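She Packs Gifts for a Living and Would Like You to Stop Using So Much Tape

January 20, 2026

The woman who runs the wrapping counter at Lambrakis, the stationery shop on the main street in Plukthorpe, has strong feelings about boxes. I had been in the door a few minutes when I heard the first of them. 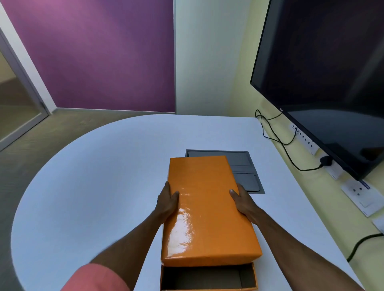 "People think the paper is the job," she told me. "The paper is the last bit. If the box is bad, you're putting a tuxedo on a raccoon."

She asked me to leave her name out, on the grounds that customers already phone her at home in December. In the last season she and one colleague did 800 gifts, a number she recites the way other people mention surgery.

Her preferred box is the plain kind with a separate lid, and she covers the two parts separately so that it can be opened without tearing anything. Glossy paper is the customers' favorite and her enemy. "It shows every crease. You breathe near it and it wrinkles. Then they hold it up to the light, like they're checking a twenty."

Does she wrinkle it herself? "Constantly," she said. "I turn that side to the back."

The inside is where she gets serious. Anything electronic, she says, should go in with its fitted tray if it came with one, and the customer who threw the tray out should go home and look in the trash. Loose chargers get a twist tie. Tissue paper is for scarves. She has been handed a tablet rolled up in a bath towel, and she still brings it up.

I asked how long a lidded box takes. Up to 145 gifts came across the counter in her worst week, she said, so the answer was "less time than you'd like to hear." On a quiet day she allows herself longer and does the corners twice.

Her own presents are another matter. Her sister in Utbridge has a birthday in July and gets the same box back every year, with the lid a little more tired each time.

"We're on year 6," she said. "She'd better not lose it."

And the tape? She uses 5 short pieces on a lid — she showed me where with a fingernail — and regards anything beyond that as a cry for help. My own last effort, I admitted, had required scissors to get into. She was quiet for a moment, then asked who it had been for, and whether we were still speaking.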